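Apontamentos > Hotelaria e Restauração > Serviço de Mesa

Aula 4: de onde vem a ordem dos pratos

Hoje entramos na minha parte preferida do programa! Até ao século XIX, nas grandes casas europeias, comia-se "à francesa": as travessas chegavam todas ao mesmo tempo, dispostas com simetria, e cada convidado servia-se do que tinha ao alcance. Era um espetáculo, mas comia-se muita coisa fria.

O serviço "à russa" muda tudo. Os pratos passam a vir um a um, já trinchados, e a refeição ganha princípio, meio e fim (a palavra "menu" ganha outro peso, porque o convidado quer saber o que aí vem). Reparem na consequência para a sala: mais talheres, mais copos, mais gente a servir e um relógio sempre na cabeça do chefe de sala.

Exercício: o banquete do caso Karamanlidis tem 70 convidados e 28 travessas. Distribuam-nas primeiro à francesa, depois à russa, e comparem o número de idas à cozinha. Vão ficar surpreendidos com a diferença! 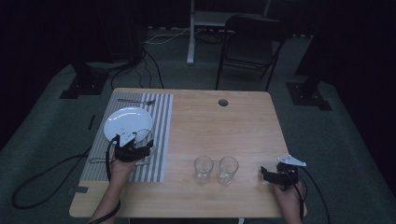

Convém não confundir a ordem do serviço com a ordem dos talheres. A regra de usar de fora para dentro é filha do serviço à russa e só faz sentido quando o menu está fechado. Num serviço à carta, o talher acerta-se depois do pedido.

Para a próxima aula: ler a ficha Skedel até à página 51 e trazer um menu antigo, de família ou de alfarrabista. Os de casamento costumam ser ótimos.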